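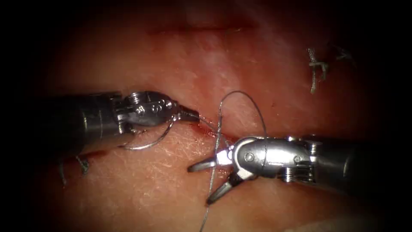
Suturing assessment at the Stenlow surgical skills centre used to be done entirely by people standing over a bench. Since March, a good part of it has been done by a pair of robot arms and a scoring program, both supplied under the name Irero. The arms place interrupted stitches in a synthetic skin pad while trainees follow on a monitor, and the program then marks the trainees' own pads for stitch spacing, bite depth and knot position.

Kathleen Coughlan manages the centre. She describes the change mainly in terms of hours. "We had 3 instructors, and most of their week went on demonstrating the same stitch," she said. "The demonstration is now the same at eight in the morning as it is at four in the afternoon. A person's isn't."

The centre runs 18 benches. Under the old roster, one instructor covered six of them and marked the finished pads by hand with a steel rule and a printed form. Coughlan put the backlog at its worst at 700 pads, held in labelled tubs in the cold store. There is no backlog at present.

Rozália Kocsis, the senior instructor, was less concerned with throughput. Her objection in the first weeks was to the way the arms handle thread.

"With your own hands you feel the suture come tight. The arms don't report that to anybody in the room," she said. "A trainee watching the screen sees a loop go up and over the instrument and come back down, and the jaws open to take it. They learn the path very well. Tension they still have to learn from me."

She now takes a separate session on tension, using hand instruments only. It was added to the program at her request and runs for 2 hours.

Needle handling has caused fewer arguments. Kocsis said the wrist joints hold the curve of the needle at angles a hand would find awkward, and that trainees who copied the angle directly tended to strain their forearms. A note to that effect is in the bench manual.

Maintenance fell to Rhodri Beddoe, previously the stores technician. His job title has changed and his pay grade has gone up one level. He cleans the instrument wrists, checks cable tension and replaces the pads.

"The cables are the main thing," Beddoe said. "They stretch. You get a bit of lag on closing the jaws, then the needle slips, then someone logs it as a software fault. I check the cable first." The red fluid used on the pads is his other complaint. It dries in around the pivot pins, and the wrists have to be flushed at the end of each shift.

Asked whether he had wanted the new role, he said he had applied for it – the alternative was a transfer to the Prikthorpe site, an hour's drive each way.

Yaneth Lozano, an instructor on fixed-term contracts, did lose work. Her marking hours were cut when the scoring program came in. Some were replaced with reviewing disputed scores, which she regards as harder work at the same rate.

"When I marked a pad, I'd watched the trainee do it," Lozano said. "Now I get the pad and a number, and I'm asked if the number is right. Often it is. If the knot's sitting over the incision instead of off to one side, the program catches that every time. It can't tell me they were rushing."

She has asked for video of the trainee's hands to be attached to each disputed score. Coughlan confirmed the request had gone to Quintero, the contractor responsible for the centre's network, and that storage was the sticking point.

The next stage is a trial in which trainees operate the arms themselves from a console. Kocsis will run it. She has asked that the tension session stay in the timetable whatever the trial finds, and Coughlan has agreed to that in writing.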